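Sturonville, 2026-05-04 - Plekus has released version 3 of Pangaribuan, its planning software for two-armed robots that pick parts from shelves and pack them in totes.

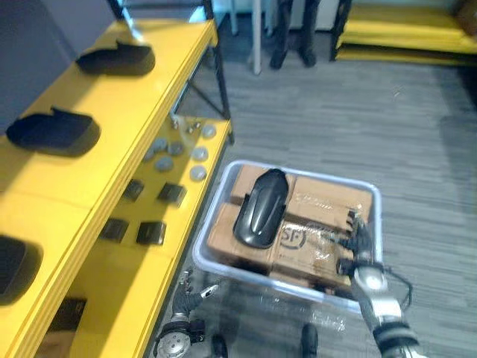 The new planner checks 60 possible grasps before each reach and drops any that would bring the hand too close to a shelf edge. It also replans while the arm is moving. Earlier versions stopped first.

Log files now open in the same window as the task editor. 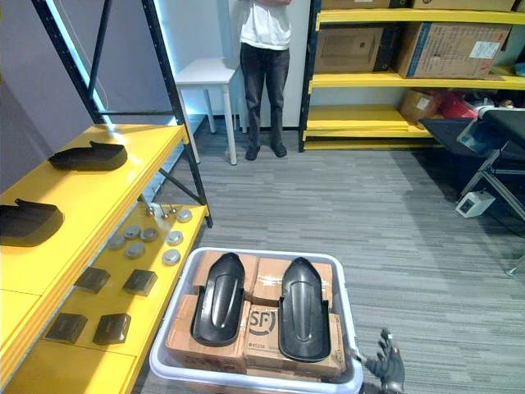
Black plastic shells on top of the boxes in the tub, with parts shelving at left.

Pangaribuan runs at 29 sites. A license costs $750 per robot per month, and users of the January release can upgrade free.

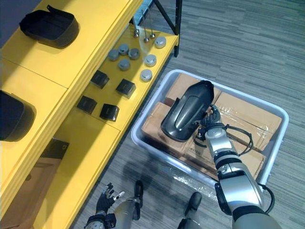
Gredivton, a test customer, said the replanning had cut its waiting time between picks, and that it would still like a simpler way to add new parts.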